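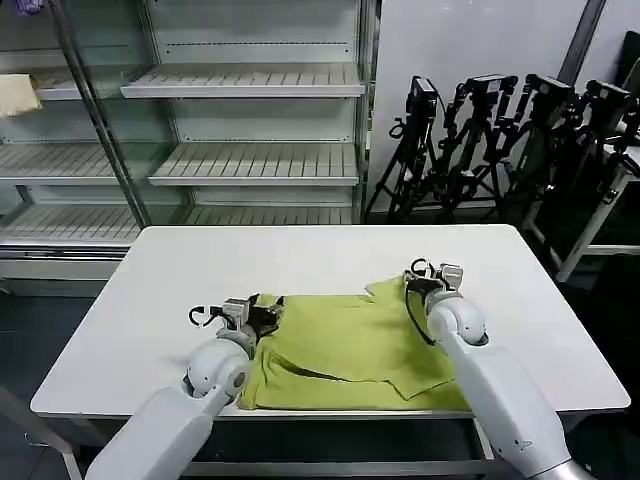 Dye bleed on lightweight fabric, cold wash
I need a detergent dose for soft water. The yellow-green garment on the white table is a light fabric, and I don't want its dye on the rest of the load. The Voicu label gives hard water only.

Petronella Rampersad
25 July 2021
Wash it alone first, half the label dose. Soft water needs less. 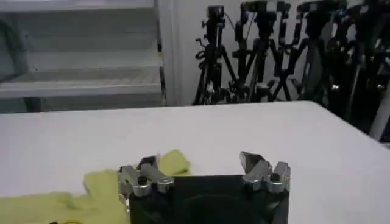 Then press a damp white cloth on an inside seam for a minute. If color transfers, keep washing it separately.

Falimgate
I use vinegar. Never measured it.

Riltness
Vinegar does not fix most dyes. Spin speed under 875 rpm.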